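Print this page | E-mail to a friend

Filed under: Gear > Ski Touring > Skins & Accessories

Wollar Traverse Climbing Skins

The Wollar Traverse is a cut-to-fit climbing skin for touring skis and splitboards. It is made for people who spend long days going uphill in mixed snow and want one pair of skins that will handle a cold morning start, a wet afternoon and a rough skin track in between. It replaces the older Wollar Standard, which we carried for three seasons and no longer stock.

The plush is a mohair and nylon blend. Pure mohair glides better and pure nylon lasts longer, and most people who tour more than a few weekends a year end up with a mix of the two. The Traverse leans toward the mohair side. On a flat approach you will feel that in your hips by the end of the day. On a steep, polished track it holds well enough for most skiers, though if you weigh a lot or carry an overnight pack you may want to look at the Wollar Haul, a full nylon skin with a thicker backing.

Tip and tail

The tip is a fixed wire loop that fits over the nose of the ski. It comes in two sizes. The narrow loop suits most touring skis with a pointed or rounded tip, and the wide loop is meant for blunt-nosed powder skis. If your skis have a notch for a dedicated tip clip, you can still use the loop, but check that it sits flat before you cut anything.

The tail is a cam hook on a rubber strap with nine adjustment positions. Set it so that you have to pull a little to get the hook over the tail. If it goes on with no effort, move it up one position. Straps loosen slightly over the first few tours, so plan to check it again after that. Flat-tailed skis hold the hook best. On a full twin tip the hook can be knocked off by a kick turn, and we recommend the Moriarty twin-tip clip, sold separately.

Glue

Wollar uses a traditional hot-melt glue on this skin. It is tacky straight out of the bag and the first few pulls will take some effort, especially indoors. It settles down after two or three outings. Glue of this type keeps its grip in the cold better than the newer silicone adhesives, and it can be renewed at home when it wears out. The drawback is that it picks up dog hair, pine needles and pocket lint, so keep it off the ground when you change over.
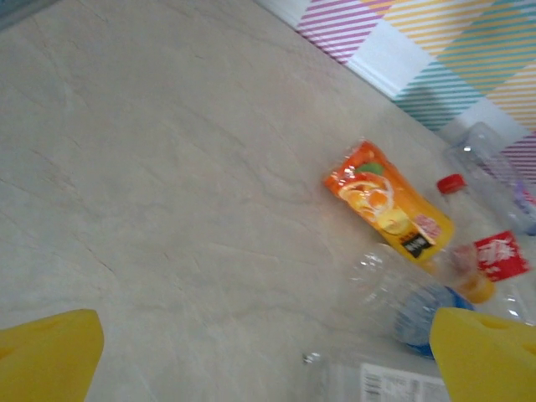 Pale flooring with darker veining, and a white baseboard along the wall.

Each pair comes with two mesh skin savers. Use them for summer storage and for the first few weeks if the glue is too strong to pull apart by hand. During the season most people fold the skins glue to glue, tail to middle and tip to middle, and leave the mesh at home.

Cutting your skins

A trim tool is included. You will need a table, a clamp or a ski vise, and half an hour for the first pair.

Set the ski base up and wipe it down. Hook the tip loop and lay the skin along the ski, keeping it centered. Press it down from tip to tail with the heel of your hand. Attach the tail and check the tension.

Shift the skin slightly to one side so that the opposite edge of the ski is covered by the width of the metal edge. Run the trim tool along the exposed side in one steady pull. Peel the skin, shift it back the other way, and trim the second side. When you center it again, both metal edges should be clear along the whole length.

Mark the skins left and right on the inside of the tip if your skis are not symmetrical. A permanent marker is fine on the backing but will smear on the glue.

If you would prefer not to cut them yourself, the shop will do it for $20 a pair. Bring the skis in or mount them on hold with your order. We don't cut from published ski dimensions, as production skis vary by enough to leave a strip of base showing.

Sizing

Skins are sold by length and by width. For length, match the printed length of your skis to the range on the package. For width, measure the widest part of the ski, normally the shovel, and choose the skin that is equal or slightly wider. If you fall between two widths, take the wider one and trim it down. A skin that is too narrow at the shovel will slip when you sidehill.

Splitboarders should order the split version, which comes as a wider pair with a different tail hook. It takes the same glue and the same trim tool.

Care on long trips

We sell a lot of these to customers heading to the Southern Hemisphere, where a trip can mean cold snow at the top of the route and heavy slush at the car. Gerrit Mabuza, who runs our touring desk, has used the Traverse for two seasons in New Zealand and the Andes and offers the following notes.

"Dry them every night, hung up with the glue side in, away from the stove. Direct heat will make the glue run and then you have a mess on your bases. If there's nowhere warm to hang them, put them inside your sleeping bag, folded."

"Rub the plush with skin wax before a warm day — before, because it does much less once the skin is already soaked. If snow starts balling up under your foot, stop and scrape it off on a ski edge and wax again. I carry a small block of Zistitz wax in my jacket and one lasts me a season."

"At transitions, keep the skins inside your jacket if you're going up again. A cold, frosty skin is what fails on the third lap. I also carry two ski straps. They'll hold a skin on when the glue has given up and get you home."

Regluing

With normal use the glue should last several seasons. Signs that it needs attention are bare patches of backing, stringy residue on your bases, or a tail that lifts even with the hook tight. Small patches can be fixed with a tube of glue and a plastic scraper. For a full reglue you need to strip the old adhesive with paper and an iron, then lay down transfer sheets. We stock both and can do the job in the shop between November and the end of the season.

Packing and travel

The skins ship in a nylon bag with a drawstring. The bag is large enough for one folded pair with the savers in. It is not waterproof. If you fly with your skis, put the skins in your checked bag with your boots instead of leaving them on the bases, where they can bond hard in a hot cargo area or a parked car.

For a smaller bag with a vent panel, see the Nindside skin pouch on the accessories page. It clips to a harness or a hip belt.

Specifications

Item number: 1838
Plush: mohair and nylon blend
Glue: hot melt, renewable
Tip: fixed wire loop, narrow or wide
Tail: cam hook on rubber strap, 9 positions
Included: one pair of skins, two skin savers, trim tool, nylon bag
Warranty: 3 years against defects in backing, tip and tail hardware. Glue wear is not covered.

Returns

Uncut skins may be returned in their original package. Once a pair has been trimmed we can't take it back unless there is a fault in the material or hardware. Please lay the skins on your skis and check the length before you start cutting. If the tip loop is the wrong size, we will swap it at no charge for either version.

Availability

Narrow-loop skins in the medium and long lengths are in stock and ship the next business day. The wide loop is back-ordered in the shortest length. Orders for trips leaving this summer should be placed early if you want us to do the cutting, and the skis need to be here with the order.

Page updated 10 May 2020

Print this page | E-mail to a friend

Sign up for our newsletter to get stock updates and preseason sale dates. You can unsubscribe at any time.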